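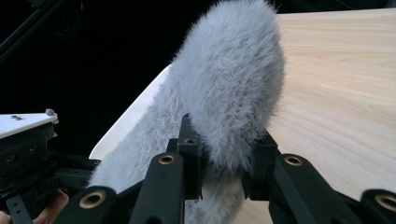 Stock, broth and the things we tell home cooks
Notes for the 6th June talk, evening class series, Altanska kitchen school

Start without the slides. Ask who has a carton of stock in the cupboard. Then ask who has ever tasted it cold, from a spoon, with nothing else in it. Wait. Let them look at each other.

My claim for the evening is a small one. Most of what gets repeated about stock is habit, some of it is wrong, and a little of it is there to sell you a bigger pot. I'm not here to tell you homemade stock is a waste of time. I make it. I want to know which steps earn their place.

First claim: you have to start with cold water.

The usual story is that hot water seals something in, or traps the scum and turns everything cloudy. I've read this in a lot of books and very few of them say how they know. So we tried it, Yannick Pons and I, over a few weekends in April. Same chicken backs from the same butcher, same pots, same weight of water. One started from the cold tap, one from the kettle.

The hot-start pot was a bit cloudier. I could see it in a glass. In a bowl with noodles and scallions I could not see it, and neither could Yannick, and he was looking for it. We tasted them blind and split. He preferred the cold start, I preferred the hot, and when we swapped the cups around he preferred the hot one too. Two people and two pots isn't science. It's still two more pots than most of the people who wrote the rule seem to have bothered with.

If you want a clear consommé for guests, start cold. For Tuesday soup, do what you like. (Change "Tuesday" to "weeknight" when speaking.)

Second claim: longer is better.

This is the one that annoys me. You will hear 17 hours, you will hear a whole day and night. For beef shanks and knuckles, fine, there's a lot of tough stuff in there and it takes a long while to give up. For chicken I stopped noticing an improvement well before bedtime. What I did notice was a flat, tired taste, like the inside of a lunchbox. The vegetables are worse. A carrot that has been simmering since morning has nothing left to say, and the onion goes sweet in a way that gets into everything you cook with it afterwards.

Josiane Courtois disagrees with me here and she ran a restaurant kitchen for longer than I've been cooking. Her point is that overnight stock sets firmer in the fridge, and she's right, it does. Mine wobbles, hers stands up. My question back to her was whether a firmer set tastes better in a leek and potato soup, and she said that wasn't what she used it for. Fair enough. So ask what it's for before you give up a night's sleep.

Pause for questions if there are any. If not, keep going, the next part is the one they came for.

Third claim: save all your scraps.

The freezer bag of peelings. I did this for years. It feels thrifty and it makes you feel good every time you open the freezer. Then you make the stock and it tastes of whatever you had most of, and in my house that was broccoli stalks. Broccoli, cabbage and sprouts all go sulfurous. Potato peel makes the water gray and starchy. Beet trimmings I don't need to explain. Onion ends are good, the green part of the leek is good if you wash it well, parsley stems are very good. Celery leaves in small amounts. Mushroom stems are the best thing that ever went into my bag.

If I'm strict about it, the bag fills slowly. It's no longer a way of dealing with waste. I compost the rest and I don't feel bad.
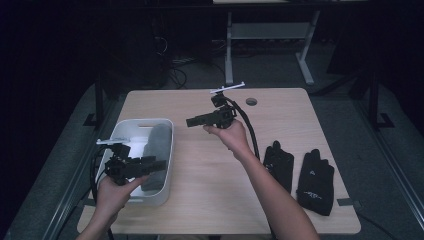

How long does homemade chicken stock keep in the fridge?

Three to four days in a covered container, if it was cooled quickly and went in cold. After that, freeze it in small portions or bring it to a full boil and use it that day.

Someone will say their grandmother left the pot on the back of the stove all week. Don't argue. Say that hers was probably being boiled every day, that some people did get sick and didn't write it down in the recipe, and move on. Cooling is the one part of this talk where I'm not playing the doubter. Shallow pans, or the pot in a sink of ice water, and stir it. A big full pot in the fridge stays warm in the middle far longer than you'd think, and it warms up the milk next to it.

Fourth claim: roast the bones.

True, for once, if brown soup is what you want. Onion soup, beef and barley, anything with a lot of mushrooms in it. Where I get suspicious is when a recipe roasts the bones, then asks for tomato paste, then soy sauce, then a splash of red wine. By then I'd like to see the same soup made without the roasting and find out who can tell. A-yeong Kwak tried that for me with her beef and radish soup. She doesn't roast at all. She soaks the beef, blanches it, throws that water out and starts again. Her soup is pale and clean and there's more beef in the taste of it than in any brown stock I've made. I had to think about that on the drive home.

Hand out the tasting cups now. Three per person, marked on the bottom. Don't say which is which.

While they taste, talk about the concentrates. I bought the Plekel jar and the Wakow powder with my own money. The labels talk about slow simmering and tradition. Read the ingredients instead. When salt comes first, you're buying seasoned salt, and you should use it that way: a little, at the end, with your hand off the salt box until then. That's a perfectly reasonable thing to own. I keep a jar. What bothers me is a recipe that has you reduce a soup made with it by half and then says "adjust seasoning." There is no adjusting left at that point. You can only add potatoes, and the potato trick doesn't work very well either. It thins the salt out by making more soup.

Collect the votes on paper. Last time I let people call out and the whole room followed whoever spoke first. (That was Dorian. He was wrong.)

Read the results, whatever they are. If the carton wins, say so out loud. It did win once and I tried to explain it away for ten minutes and that was the worst part of the evening. The point of doing it blind is that I have to live with it.

What I do at home, for anyone who wants it written down:
One chicken carcass plus whatever wings are cheap. Water to cover by a couple of fingers. Barely moving, lid half on. Onion, leek green, a few peppercorns and parsley stems in for the last hour. No salt. Strain, cool, skim the fat and keep it for frying potatoes.

I don't put a bay leaf in anymore. I left it out by accident one winter and didn't miss it. Sandrine Delorme says she can always tell. I've offered to test her and we haven't found a date.

If there's time: squash soup. People put stock in squash soup out of habit, and I think it muddies it. Try water, butter, salt and more onion than looks sensible. Cook the onion much longer than the recipe says, because the recipe is lying about onions. "Soft and golden in 8 minutes" has never happened on any stove I've owned.

Things to bring: ladle, paper cups, marker, the three thermoses, vote slips, pencils. Check that the second burner is fixed. Leave the Pomare handout by the door, it has the storage times on the back.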